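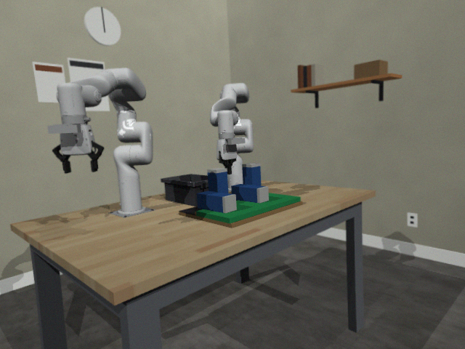 **Re-oiling a butcher-block top: hardwax or mineral oil?**

**grainwise** · 7 Jan 2021

Bench top at work, 14 years old, never finished properly. The colour has gone patchy and the end grain drinks whatever goes on it. I have a tin of Clakenano hardwax oil left over from a stair job and a litre of plain mineral oil. No food contact. Humidity in the room swings a fair bit through January. Which one, and how many coats?

**tallow_and_rasp**

Hardwax. Mineral oil never cures, so you'll be redoing it every few months and it will mark any paper left on it. Sand to 150 and stop there. Finer than that closes the surface and the wax sits on top.

**Urnberg_Joinery**

Disagree on 150. We take strip tops to 180 in the shop and have had no adhesion trouble. At 150 the cross-grain scratches show in raking light, worst on the paler strips.

**tallow_and_rasp**

Depends on the species. On maple I'd still stop at 150. Did the OP say maple?

**grainwise**

I didn't, and I'm not certain. It came from Bellamy as "mixed light hardwood". Strip colour varies along the length and the glue lines are sound. Grain near one end: 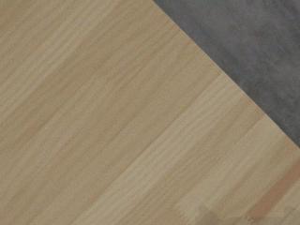 **ferrule**

Mixed stock will take up oil unevenly whichever product you choose. Wipe a test patch on the underside first, across several strips, and leave it overnight. If the difference bothers you, a pigmented first coat evens it out a little.

**grainwise**

Fair point. I'll do the underside tonight. Is 2 coats enough if the end grain gets extra?

**Urnberg_Joinery**

Yes. Thin coats, wiped back fully after 5 minutes. Flood the end grain and keep feeding it until it stops going dull. Do the underside as well or the slab will cup when the humidity moves.

**ferrule**

I wouldn't bother with a full treatment underneath if it's bolted through slotted holes. One sealing coat is plenty.

**Urnberg_Joinery**

One coat below and two above is an imbalance. We had a top come back from Brurnbridge for exactly that.

**tallow_and_rasp**

Were the fixings slotted on that one?

**Urnberg_Joinery**

No, round holes, screwed tight.

**ferrule**

Then I'd blame the screws.

**grainwise**

Mine are slotted. I'll put two on both faces anyway, the tin is past half and won't keep. Rags are going flat on the concrete outside to dry.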